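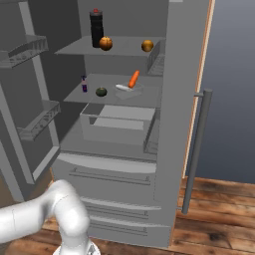 How often should the door seal on a fridge be replaced?
There is no set interval. Change it when it splits, goes hard or stops gripping the cabinet, and leave it alone until then.

Wikska Push-In Fridge Door Seal

Replacement magnetic seal for fridges and larder fridges with a grooved door liner. Sold by Jurkex in made-up sizes, or cut and welded to your measurements.

Colours: white, light grey, dark grey
Fixing: push-in, no screws or glue
Corners: welded
Magnet: all four sides
Packed: flat, in a long carton

Which profile do I need?

Pull back a corner of your old seal and look at the part that sits in the door. The Wikska profile has a single barbed fin, shaped like an arrowhead, which pushes into a narrow groove. If your seal is held by a metal or plastic strip with screws through it, you want the Ivanyshyn screw-down profile, which is on its own page. Seals that have been foamed into the door at the factory can't be changed with either type.

If you can't tell, cut a short piece from the hinge side of the old seal and post it to us with your order number. Bohdan Prokopenko in the workshop will match it, and we won't cut anything until you have agreed the profile.

Measuring

Measure the door and not the cabinet. Take the width and height from the centre of the groove on one side to the centre of the groove on the other, in millimetres. Measure at both ends of each side. If the two readings differ by more than 3 mm, send us both — older doors are often slightly out of square. Don't measure a seal that has already been taken off, as it will have stretched.

Fitting

Allow the new seal to warm up before you start. Leave it flat in a heated room overnight, or lay it in a bath of warm water if it has been folded in transit, then dry it well.

Pull the old seal out by hand, starting at a top corner. Clean the groove with warm soapy water and an old toothbrush. Press in the four corners of the new seal first, then work from each corner towards the middle of the side. A rubber mallet is fine. A screwdriver is not.

Close the door and check for gaps with a strip of paper. Where the paper slides out freely, warm that section with a hairdryer on a low setting and keep the door shut for 2 hours. Small gaps at the hinge side usually close up within a few days.

Care

Wipe with washing-up liquid and water. Bleach and cream cleaners will harden the surface. A thin smear of Jollik silicone grease on the hinge side stops the seal dragging.

Delivery and returns

Stock sizes leave us the next working day if ordered before noon. Made-to-measure seals take 4 working days, and longer in February when the workshop closes for maintenance. Cartons over 200 cm go by pallet carrier and need a signature.

Stock sizes can be returned unused. Made-to-measure seals can only be returned if they are faulty or the size is our mistake.

Trade accounts: Vira Panasiuk
Technical questions: Recep Işık, mornings only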